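Equipment Planning, Home Tasks Strand: Progress Report to the Program Office
Period ending May
Prepared by Ha-rang Kwon

Your last letter asked whether we are ready to release the second half of the equipment money. My answer is no, and I would rather say so now than after the invoices arrive.

1. Hand-held grippers

The plan we submitted called for 18 hand-held grippers from Unitz. We have bought two. The sales material talks about a full day of work per unit with no adjustment. I have not seen a log that backs this up, and the supplier has been slow to send one. The parts I worry about are the linkage joints and the screws that hold them. Spare joints are sold only as a complete finger set, at $109 a set, and the original budget has no line for spares at all.

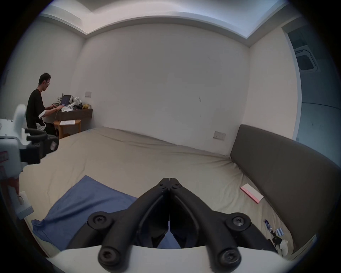
Fig. 1. Hand-held gripper with fingers closed, bedroom site.

Until we have wear figures of our own, I propose we hold the order at two. If the joints last over 300 hours, I will withdraw the objection.

2. Rooms and furniture

The budget assumed a fitted-out test room. So far a plain bedroom has done the job: a large bed, a wall-mounted desk for the laptop, a towel and whatever small items are on hand. I can't make a case for the Fedden modular room kit on this evidence. Isia quoted separately for lighting and wall panels, and that quote should be allowed to lapse.

Desk space is a fair complaint. The laptop shares one shelf with equipment, cables and packaging, and a second table would cost very little. Please approve that one.

3. Handled objects

Heo offered us a boxed set of standard objects at a price I found hard to take seriously. Soft cloth, small figures, pens, key fobs and flat boxes can be bought in any shopping street. The argument for a standard set is that results can be compared between sites, and we have one site. 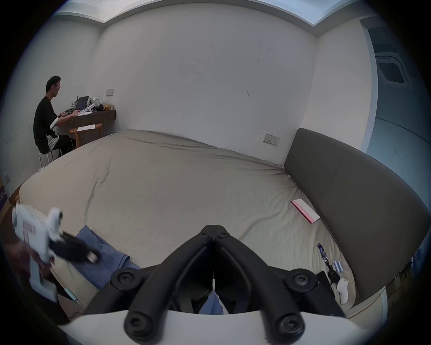 Fig. 2. Small robot figure held over a towel, with other items on the bed.

4. Requests

Move the money for the remaining grippers to a held line, to be looked at again next period.
Add a spares line for finger sets, two sets to begin with.
Strike the Fedden room kit.
Approve one table.

5. Open points

Unitz has promised a revised warranty. The draft I read excludes "normal joint wear," and that would cover most of what I expect to go wrong. I have asked for the phrase to be removed or defined and am waiting for a reply. The service contract should stay unsigned until then, whatever discount is offered for signing early.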